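**Did packing robots change your job much? We're getting two**

posted by marchand_fan, 1/22/24

I pack small cartons at a gift and snack warehouse, and the owners just told us two arms are coming for the packing tables. They say no one is losing hours. I'm curious more than scared, but I'd love to hear from people who already work next to one. What do you do all day now?

---

**Masanobu Ueda**

Oh, I have so much to say on this! We got ours at Festelico in October, and I went from packing about 200 small boxes an hour to running the table where the arms do it. My wrists feel ten years younger. The first 3 weeks were slow and a bit grumpy, because every new carton has to be tried out in the simulator before it goes on the real line, and I had no clue how to do that. Now it's my favorite part of the shift — I pick the spot, set how wide the fingers open and run it again until I like it. 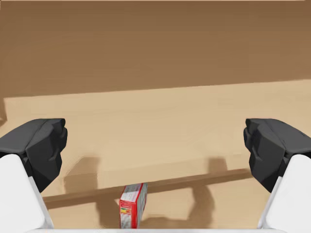
*Simulator view from the hand, fingers open, with a red-and-white carton standing on the table.*

Tall thin cartons are the tricky ones. I always try them standing and lying flat, and I change one setting at a time so I know what helped. Ask your boss right now who gets trained on the software, and put your own name down. The people who learned it early here got the better shifts and a small raise. We still do the odd shapes, the gift wrap and all the returns by hand, and there's plenty of that.

---

**ballex_nights**

depends on the place. ours does 3,000 a day and I mostly refill it. less lifting, more walking. wear good shoes

---

**Manum Girl**

Agree with Masanobu about the training! I'd add: get them to move the break table before the arms go in. Ours ended up right beside the air compressor and it took months to fix. Otherwise I love it, and I chat with my coworkers way more than I used to — we're not all racing the clock anymore.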